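Honach Help Center > Set-up guides > Panels and trim

We use cookies to keep this site running and remember your region. Accept all / Manage settings

Section 3: Fitting the batten beside a board

Read Section 2 first if the board isn't fixed yet. Board first, batten second. Always.

Covers the Honach wall kit and the Dadevetti bench-back kit. Same batten in both, same screws. Dunne kits use a wider strip, see their own sheet.

What you need

- pine batten, unfinished, from the long carton
- 12 screws, bag B
- pencil, straightedge, tape measure
- 90 grit paper and a block
- damp cloth, dry cloth
- painter's tape

Caution: Splinters. Pine ends are rough out of the carton. Gloves until step 3 is done.

3.1 Prep

1. Lay the batten on something flat. Look down the length. Slight bow is OK, screws will pull it in. Twist is not OK, swap it.

2. Pick the better face. That one goes out. Put a light pencil X on the back so you don't lose track halfway thru.

3. Sand both ends and the two long edges. Go with the grain. Couple of passes, no more. You're knocking off fuzz, not reshaping it.

4. Wipe down with the damp cloth, then the dry one. Leave it to dry for 22 minutes before taping anything to it. Tape won't hold on damp wood.

5. Wipe the edge of the board too. Dust in there will hold the batten off line.

Note: Old boards. If you're re-using a pale board with stains or cloudy marks, clean it now, while you can still get at the edge. Mild soap, soft cloth. Old tan stains may not lift all the way. Cosmetic only, carry on.

3.2 Line it up

6. Stand the batten alongside the straight edge of the board. Don't jam it tight. Leave the narrow gap shown on your kit sheet, same width top to bottom.

7. Tape across board and batten at the top, middle and bottom. Step back, look at the gap. If it wanders, peel the tape and redo. Easier now than later. 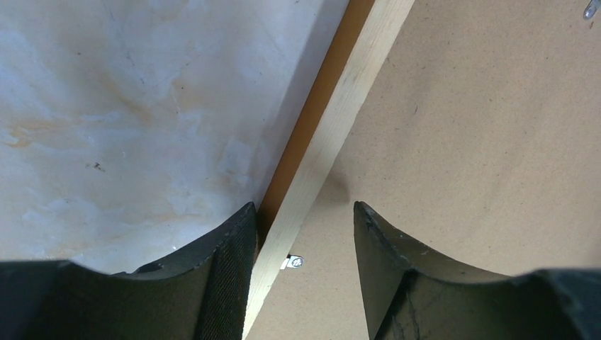 Does the batten have to be painted or sealed before it goes up?
Leave it bare until it's fixed and you're happy with the line. Finish it in place after that, any clear coat or wood paint meant for indoor use, and mask the board edge first.

8. Check the line with the straightedge, not by eye. A long pale strip next to a pale board can fool you.

Caution: Don't pry with a screwdriver to open up the gap. Board edges chip. Loosen the tape and slide the batten by hand.

3.3 Fix it

9. Start with the middle screw. Snug, not tight.

10. Then top, then bottom. Check the gap again at each one.

11. Fill in the rest, working out from the middle. Stop when the head is level with the wood. Any deeper and teh pine crushes.

12. Peel the tape slowly, pulling back on itself. If a bit of grain lifts, press it down and sand lightly once everything is fixed.

Note: Screw spins and won't bite? Take it out, move over a finger's width, new hole. Fill the old one with wood filler before you finish.

Note: Gap closes up at one end after tightening. Usually the bow coming out. Back off the last two screws, slide the batten, retighten.

3.4 Before you move on

- gap even the whole way down
- no screw heads standing proud
- pencil marks rubbed off the front
- leftover screws back in bag B, you need them in Section 4

Molmont corner pieces go on after this. Don't fit them early, they cover the end screws.

Related guides
Section 2: Fixing the board
Section 4: Corner pieces and end caps
Cleaning and re-using old boards
Replacing a split batten
Missing parts and bag labels

Contact Honach support | Terms | © Honach | Back to top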